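About us

G'day, and thanks for clicking through. I'm Walter Montoya, and I look after the robotics bench at Banlow, a shared workshop with a leaky roller door, a very good drill press and more than 70 members at last count. I've been asked to write this page because the old one still talked about the 3D printer we sold, and because I once said at a meeting that somebody should fix it. Lesson learnt.

Banlow started in a rented garage with a bench, a welder and a kettle. We moved to the current place when the neighbours got sick of the angle grinder (fair enough), and people brought their own hobbies along with them. There's woodwork up the front, bikes down the side, sewing upstairs where it's warm, and us at the back next to the power board. You can wander between all of them on the one membership, and plenty of people do. Half of what I know about clamping I learnt from the woodies.

The robot side began with me wanting an arm at home. I built the first one on the laundry bench over a winter, and it could just about wave. It also browned out the lights whenever two joints moved at once, so I was politely encouraged to take it elsewhere. I carted it down to Banlow in the back of the wagon, a few people gathered round, and before I'd found a power point there were three opinions about my wiring. All of them were right, too.

We called that one Paul. Paul is retired now and lives on a shelf with his cover off, which makes him handy for showing new people what a gearbox looks like inside. The current build is Cleren, a two-arm setup, and it's where most of our evenings go. We've spent 462 hours on it according to the logbook, though the logbook doesn't count the time spent looking for the small hex keys.

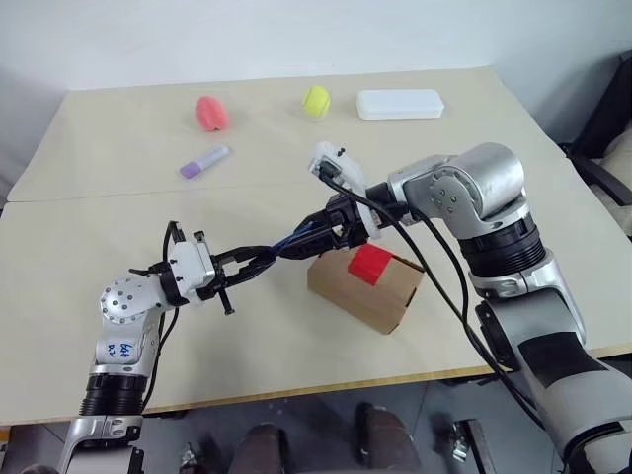 Banlow Robotics Bench — Cleren build group

We keep the jobs on the table simple. Putting a red cube on top of a little cardboard box sounds like nothing until you try to get a gripper to do it without knocking the box over! A tennis ball is a different problem again, and the toy peach is different from the ball, and a marker lying on an angle has caused more arguments than anything else we own. I love all of it. When something new goes on the table everyone has a theory, and the theories are usually good for about ten minutes.

Most of our labelling is done by hand in marker, straight on the part. It's not pretty, but it means you can ring me from the bench and read me what's written on the joint, and I'll know which one you're swearing at.

The software is called Skutau. It's ours, it's held together with good intentions, and it does three jobs: it moves the arms, it records what they did, and it stops everything when you hit the big key. We rewrote the stopping part first and we test it at the start of every session. If you come along you'll be shown that before you're shown anything fun — no exceptions, not even for people who build these things for a living.

There are 7 of us in the regular group. We've got a sparky, two students, a retired dental technician with the steadiest hands in the building, and a few of us who sit at computers all day and wanted to hold a spanner for a change. You don't need to know how to code. You don't need to own tools either, though if you've got a decent crimper please bring it and please put your name on it.

Robot nights kick off at 6:30 pm and wind up when someone starts yawning. Membership is $32 a month, which covers the whole workshop, tea, and as much scrap cardboard as you can use. Closed shoes, hair tied back, no dangly sleeves near the arms. Kids are welcome with a grown-up who's paying attention.

We shut for a couple of weeks in December and then have a big tidy-up before starting again, so that's a good time to turn up if you're after free offcuts. Otherwise come any robot night, use the side door, and follow the noise to the back. If I'm under the table just give us a yell.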